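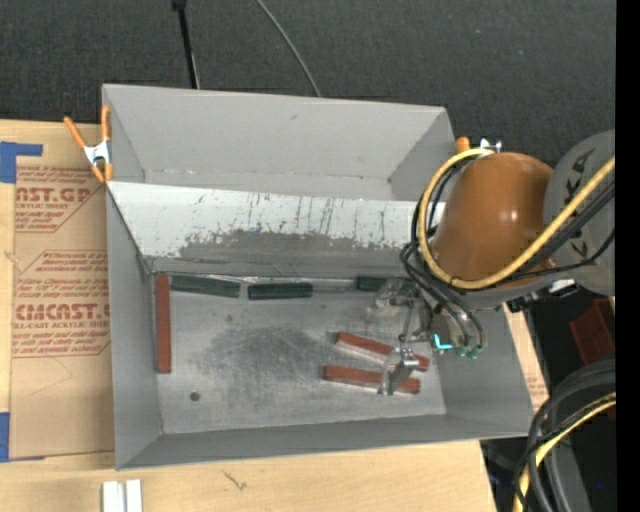
Des blocs brun-rouge et vert foncé au fond d'un bac en tôle grise.

Accueil | Portraits | Métiers | Agenda | Contact

Imprimer | Envoyer par e-mail

« Un mur de pierre sèche, ça se démonte avant de se monter »

Ailbhe Hayes a quitté l'ouest de l'Irlande à 24 ans pour suivre un chantier d'été dans le sud de l'Ardèche. Elle devait y rester jusqu'en septembre. Elle y vit toujours et dirige aujourd'hui Drustano, une petite entreprise de murailleurs qui restaure des terrasses de culture, des escaliers volants et des murs de soutènement. Nous l'avons rencontrée en mai, à huit heures du matin, au pied d'un mur effondré.

Elle pose son thermos sur une murette et commence par le mur. « Le client pense qu'il est tombé à cause de la pluie de l'hiver. La pluie a fini le travail. Regardez le pied : les pierres de fondation ont été posées sur de la terre végétale. Il a tenu longtemps quand même. »

La première journée d'un chantier se passe à trier. Les grosses pierres d'assise restent près du mur, les pierres de parement sont alignées un peu plus loin, face visible vers le haut, et le cailloutis part en tas derrière. Ailbhe Hayes y tient beaucoup. « Les gens qui débutent veulent monter tout de suite. Ils prennent les belles pierres du dessus, et au troisième rang il ne leur reste que des patates. Je leur fais tout ranger. Certains boudent. »

Elle a appris avec Malachy Ó Súilleabháin, qui encadrait ce premier chantier et qui est depuis retourné à Clare. Il parlait peu. « Il passait derrière moi, il poussait une pierre du doigt, et si elle bougeait il la retirait. Il ne disait pas pourquoi. À la fin de la semaine j'avais compris qu'il fallait caler par l'arrière et jamais par devant. Une cale en façade, ça ressort au premier gel. »

Le reste tient en quelques règles qu'elle récite sans enthousiasme particulier : croiser les joints, mettre la longueur de la pierre dans l'épaisseur du mur, donner du fruit, c'est-à-dire incliner le parement vers la pente, remplir derrière à la main et non à la pelle. « Le remplissage à la pelle, je le vois partout. De devant, le mur est superbe. Derrière il y a de la terre, l'eau ne passe plus, et le ventre se forme. »

Son équipe compte deux salariés à l'année. Ibrahim Tamuno, ancien carreleur, l'a rejointe après un stage. « Le carrelage m'avait donné l'habitude du niveau. Ici j'ai dû la perdre un peu », dit-il en cherchant une pierre dans la rangée. Il en essaie deux, garde la seconde. « On se donne une règle : une pierre prise en main doit trouver sa place. Moi je triche, j'en repose. » Pádraig Ní Chonaill, arrivé l'an dernier, s'occupe surtout des escaliers et des couronnements. Il était ce matin-là sur un autre chantier, du côté de la rivière.

Le chantier du jour fait 16 mètres de long. Le devis prévoit 20 jours de travail, transport des pierres compris, car il en manque toujours. Une partie vient de Jemal, une carrière familiale qui accepte encore de vendre au tri. « Je vais choisir sur place. Ça me prend une matinée et ça m'en fait gagner trois. » La question du prix revient dans chaque conversation avec les propriétaires. « On me compare au béton banché. Je ne discute pas trop. Je leur montre un mur qui a l'âge de leur grand-père, et le mur en parpaings du voisin, avec sa fissure. Après ils font ce qu'ils veulent. »

Les aides existent, mais les dossiers sont longs. Pour la restauration des terrasses du hameau de Kindeteo, elle a attendu la réponse pendant deux hivers. Il y avait là 108 mètres de murs à reprendre, sur quatre niveaux. « Entre la demande et l'accord, une section de plus était tombée. Il a fallu refaire le métré. » Le hameau replante maintenant des oignons doux et quelques oliviers sur les planches du bas.

Sa sœur, Sinéad Hayes, tient la comptabilité depuis Galway et vient une fois par an. « Elle trouve que je photographie trop mes murs et pas assez mes factures. »

Le dos ? Elle hausse les épaules. Elle porte moins qu'avant, elle roule les grosses pierres sur une planche, elle s'arrête à seize heures en été. Les gants, elle les use à une vitesse qui l'agace. Quant à la transmission, elle prend deux stagiaires par an et préfère les garder un mois entier. « En un week-end on apprend à aimer la pierre sèche, c'est déjà bien. Pour un mur de soutènement — avec quelqu'un qui marche dessous — il faut plus. »

Le thermos est vide, Ibrahim Tamuno a tendu le cordeau. Elle retourne à la fondation, qu'elle veut avoir finie avant midi.

Imprimer | Envoyer par e-mail

Commentaires (3)

mireille07
Merci pour cet article. Mon père calait par devant, et en effet il recommençait tous les ans.

Grikmont
Bonjour, est-ce que les stages d'un mois sont ouverts aux personnes sans expérience du bâtiment ? Je ne trouve pas l'adresse de l'entreprise.

J.-P. V.
Chez nous, dans le Gard, on appelle ces terrasses des bancels ou des faïsses selon le village. Dommage de ne pas en parler. Sinon d'accord sur le remplissage à la pelle.

Article précédent | Article suivant | Haut de page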